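Marble Floors, Scuffed Walls and Stick-On Hooks: Your Questions
Updated 2018-02-22

I get the same handful of questions every time I write about my floors and walls, so I've finally put them on one page. I'm no contractor. I've lived with tile and pale paint for a long time and I've made most of the mistakes already (some of them twice!).

Can I mop marble-look tile with vinegar?
If it's porcelain that only looks like marble, a weak mix is usually okay, though I'd still go easy on the grout. If it's real marble, please don't! Acid etches the stone and leaves dull spots you can't mop away. I use warm water and a squirt of pH-neutral cleaner on everything, and then I don't have to remember which room is which.

Why are there still gray smudges after I mop?
Streaks and veining are part of the pattern on a tile like this, so first check that you're not scrubbing the design (I have done this, on my knees, for a good long while). Real smudges tend to be old cleaner plus shoe dirt. Go over the floor once with plain water, change the bucket sooner than you think you should, and dry it with a towel. 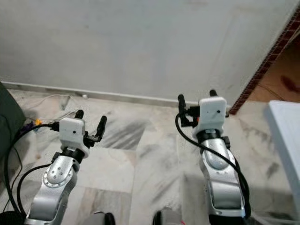
What do I do about scuffs on an off-white wall?
Start with a damp cloth and a drop of dish soap. Then a melamine sponge, very lightly, and try it down low first in case it leaves a shiny patch. Anything brownish that comes back after cleaning could be moisture, so look into that before you get the paint out.

Should I paint the baseboard the same color as the wall?
I like it a shade apart. A light beige or white strip still looks tidy next to a pale wall, and you get a clean line where the floor starts. Semi-gloss wipes down so much better than flat! Tape the tile before you start, even if you have a steady hand.

How do you clean the grout around little red tiles?
With an old toothbrush and a baking soda paste, one short stretch at a time. White grout next to dark red shows everything, and a doorway gets bumped and touched all day long. Rinse well or you'll get a chalky film.

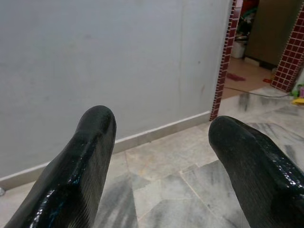
Answers by Olga Calado
Home and upkeep, Givisar

Will adhesive hooks stick to a bare concrete wall?
Sometimes! The trouble is dust. Wipe the spot with rubbing alcohol, let it dry all the way, press the base down hard and then leave it alone overnight. If the wall feels sandy when you rub it, use a screw and a plug.

How far apart should the hooks go?
Hold up the widest things you plan to hang, side by side, and mark the wall in pencil. I like a square base with a curved wire hook for anything that has a ring or a loop on the end.

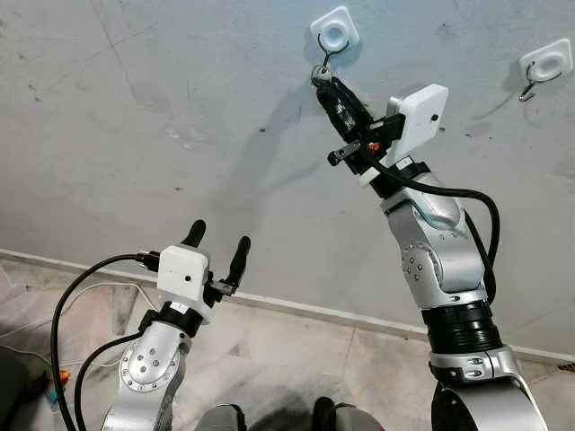

Two wire hooks on square white bases, one still empty.

Can I move a hook once it's up?
The hook, yes, if the base comes off in one piece. The sticky pad, no. Warm it with a hair dryer, work some dental floss behind it, and put on a fresh pad before you stick it anywhere else.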